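Ferkura Storage Bins: Set-up and Care Guide
Section 4. Loading, sorting and cleaning the large gray bin

4.1 Before loading

1. Set the bin on a level surface. All four corners must touch.
2. Check the rim and the outside corners for cracks. A bin with a cracked rim must not be lifted when loaded.
3. Wipe the floor of the bin with a dry cloth. Remove grit, which scratches the floor each time the contents slide.
4. Decide on one category of contents for each bin. Mixed household items are acceptable if none weighs more than 2 kg.

CAUTION: Do not store open bottles, batteries or anything with an exposed blade.

4.2 Loading

1. Place heavy items first, flat on the floor of the bin.
2. Lay cylindrical items on their sides, toward the back wall.
3. Keep small items in a single layer. Small items that are stacked will work their way under larger ones.
4. Stop loading at 70 percent of the bin's depth. Lidded bins may be filled to 60 percent only.

Note: For bins that are emptied and refilled daily, a single layer is recommended at all times. Items can then be picked out from above without moving their neighbors.

4.3 Surface wear

Scuffs, pale streaks and speckles on the inner walls and floor are normal in a bin that sees regular use. They do not affect its strength. Wear is usually heaviest on the lower part of the walls, where the contents make contact. 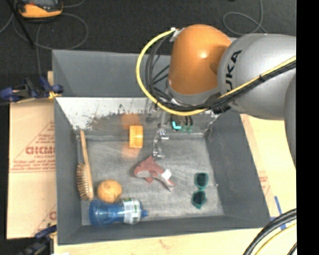
Aishwarya Shenoy wrote to us after the first edition of this guide that the scuffs in her bins never came out with the wet cloth we had recommended, and that a soft brush with a little dish soap did better on the dark marks but left the pale ones as they were. Her method has been adopted in 4.4.

The pale marks are scratches in the surface itself and cannot be cleaned off. Do not sand or paint them.

4.4 Cleaning

1. Empty the bin completely.
2. Apply dish soap and lukewarm water with a soft brush. Work from the rim down.
3. Rinse, then stand the bin upside down until dry.
4. Check the lower walls with a fingertip. If an edge of a worn area can be lifted, take the bin out of use.

CAUTION: Solvents and scouring pads will roughen the walls. Dirt then sticks faster.

4.5 Replacement

Order replacement bins under part number 933. Lids are listed separately in Section 6. Labels from the earlier Mikia series fit the front wall of this bin and may be reused.

Guide revised 16 June 2023.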